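Home | Waterfront | Boundary Lines | Paddle Sports | Parts | Contact

Print this page | E-mail this page

Omwood Swim-Area Boundary Line, Model 784
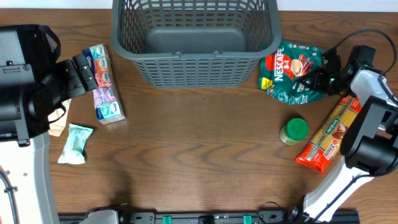

Loretta Pettigrew wrote to ask whether the line can stay in the water all season or has to come in each night, and whether the floats slide when a group of swimmers hangs on them. It can stay in from opening to closing of a normal summer season in fresh water. The floats do not slide if the stop knots are set as described under Assembly. The line is a visual boundary and is not rated as a support for swimmers.

Description

Model 784 is a floating rope line used to mark the limits of a swim area at a lake or pond waterfront, or to separate the beginner, intermediate and deep sections within one. It is supplied in sections of 30 feet. Sections join end to end with a stainless snap hook and a closed ring, so a layout can be made longer or shorter without cutting rope.

The floats are molded polyethylene with a closed-cell foam core. A cracked float takes on little water and can be left in place until the line is next serviced. Floats are red, white or yellow, and colors can be mixed within a section at no charge if the order states the sequence.

Specifications

Section length: 30 feet, measured ring to hook
Rope: hollow-braid polypropylene, yellow, UV stabilized
Minimum break strength of rope, new: 2,000 pounds
Float shape: oval, through-drilled
Float attachment: stop knot on each side
End hardware: one snap hook, one welded ring, stainless steel
Water: fresh, or chlorinated with rinsing after removal
Section weight, complete: 1,004 grams per float set, rope and hardware weighed separately

Break strength is for unknotted rope. A knot reduces it, and so does sun exposure over several seasons. Do not use the line for mooring, towing or lifting. Anchor ropes are sold separately and should be chosen for the depth and bottom at your site.

Float spacing

Standard spacing is three feet on center. Closer spacing makes the line easier to see from a low chair and is worth considering where small boats pass near the swim area. Wider spacing is available for the outer boundary only. We do not supply wide spacing for beginner sections.

Spacing is fixed at the factory unless the section is ordered as a kit. Kits contain the same rope, floats and hardware, unassembled, with the rope ends heat sealed.

Assembly (kits only)

Lay the rope straight on a dry surface and mark the float positions with tape. Tie the first stop knot, thread the float up to it, and tie the second knot tight against the other side. A gap the width of a finger is too much. Work from one end only. Pull each knot down with pliers before moving to the next.

Splice the ring to one end and the snap hook to the other. The splice instructions are on the card in the kit. A bowline can be used in place of a splice, but it shortens the finished section and leaves a tail that should be taped down.

Installation

Set the end anchors first. Attach the line at the shore or dock end, carry it out by rowboat, and connect the far end with enough slack for the floats to lie flat in still water. A line pulled tight will ride up out of the water in waves and put a side load on the dock fitting.

Intermediate anchors are needed wherever the line turns a corner, and on straight runs of more than four sections. On reservoirs and other waters where the level changes, use the adjustable anchor rope. Check slack after heavy rain.

Snap hooks should face away from the swimming side. Tape over the gate if the hook is within reach of a dock ladder.

At Pornach the line is laid out in three sections across the beginner area, with the floats next to the dock in yellow and the rest in red and white. Jalen Kasprzak reports that the alternating pattern was easier to see from the lifeguard chair in late afternoon glare than the solid red line used there before.

Care and storage

Walk the line on shore at least once in midseason. Look for fuzzy or flattened rope, loose knots, split floats and bent hook gates. Replace any section in which a strand is cut through.

At the end of the season, rinse with fresh water and hang to dry before coiling. Algae comes off with a stiff brush and mild dish soap. Do not use bleach or solvent cleaners. Store out of sunlight. Mice will nest in coils left on a boathouse floor, so hang them or put a lid on the bin.

Replacement parts

Float, single, red, white or yellow
Snap hook, stainless
Welded ring, stainless
Rope by the foot, same braid as supplied
Adjustable anchor rope
Splice card (no charge, ask when ordering)

Parts fit Model 784 sections of any year. Floats from the older Indwood line have a smaller bore and will not pass this rope. Floats from the Aidoo pool lane sets are for tensioned cable and should not be substituted.

Ordering

State the number of sections, float color or sequence, spacing, and whether the sections are to be assembled or in kit form. Assembled sections take longer to ship than kits. Orders for summer delivery should reach us by the end of April. A sketch of the swim area with dock positions and depths is helpful but not required; send it to Pramila Dubey at the order desk and she will return a parts list.

Unused sections in original packaging can be returned. Custom color sequences cannot.

Page revised 2023-11-23

Contact us | Copyright Omwood | Back to top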